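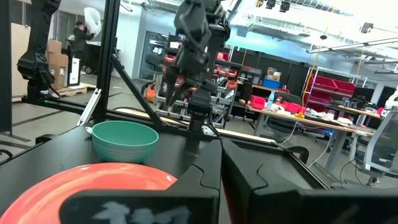 Home | Ask | Browse | Tags | Log in

Is the Drollix gripper worth swapping to for plates and bowls?

Last updated September 30, 2022
Reading time: 2 minutes

We do table clearing with small arms and the stock two-finger grippers. Bowls are fine. Plates are hit and miss, as the fingertips have to get under the rim and the tabletop is in the way. Drollix say their pads fix this. Their demo clip shows one plate, picked up once, and I don't trust it. Has anyone run the two side by side? I'd also like to know if the wrist camera still sees the tips with the new pads on.

posted by platewobble

Ran both in August, 47 tries each on a glazed plate. Stock fingers dropped 8. I stopped keeping score on the Drollix after the left pad peeled off and we glued it back, so make of that what you will. It did feel better on the rim, but "felt better" is what people say when they have already paid. The pads are thick and they hide the tips from our wrist camera, so we had to guess the last bit of the approach.

Before buying anything, try coming in at a shallower angle and closing more slowly. That costs you an afternoon.

posted by Hornedden_bench

Get the Drimano, it's 700 and grips anything. Never had a problem.

posted by quickfix1000

"Anything" meaning what? I had a Drimano on loan and it was good with boxes and poor with wet crockery. Ask them for the raw log, drops included. They wouldn't send me one.

posted by josephs_shed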